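Claltier Storage and Table
Lundov open-weave basket, rectangular, with two handles

Item 408
In stock, ships from our Caltovmont warehouse

The Lundov is a long, low basket for the table, the shelf or the kitchen counter. Many of our customers use it for bread and fruit, others keep napkins, mail or small toys in it. It belongs to the Henare series, and it goes well with the round basket and the deep one from the same series.

The color is a warm orange-tan. The weave is open, so light comes through the walls and the basket does not look heavy, even on a white table. The walls lean out a little toward the top, and a thick twisted braid goes all the way around the opening. The floor is woven much tighter than the walls — small things like clothespins or tea bags stay inside.

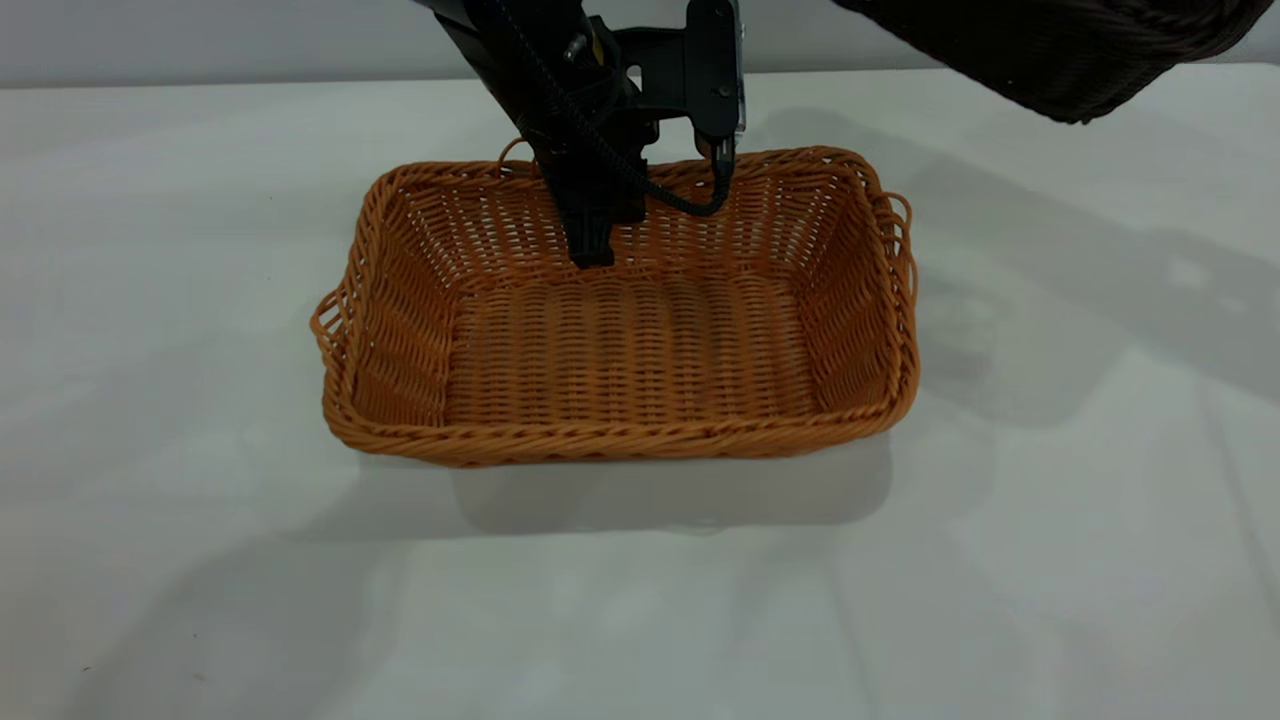 Handles

There is one looped handle at each short end, made from the same strands as the basket. They are good for carrying it from the counter to the table. Please use both handles when the basket is full, and do not hang it on a hook by only one of them.

Care

Wipe with a damp cloth and mild soap. For crumbs in the floor, turn the basket over and tap it, or use a soft brush. Let it dry in the air before you put food in it again. Do not place it in the dishwasher, in the oven or directly on a radiator. For soft fruit we advise to put a cloth or a sheet of paper on the floor first.

Details

Weight: 215 g
Style: open weave walls, braided rim
Sold: single, or in a set of 2
Liner: not included, cotton liner sold separately (item 69)

Delivery and returns

Orders that we receive before Tuesday noon leave the warehouse in the same week. The baskets are packed one inside the other when you buy the set, with paper between them. If the rim has lost its shape a little during transport, press it gently back with both hands and leave it overnight. You can return an unused basket with its label within one month.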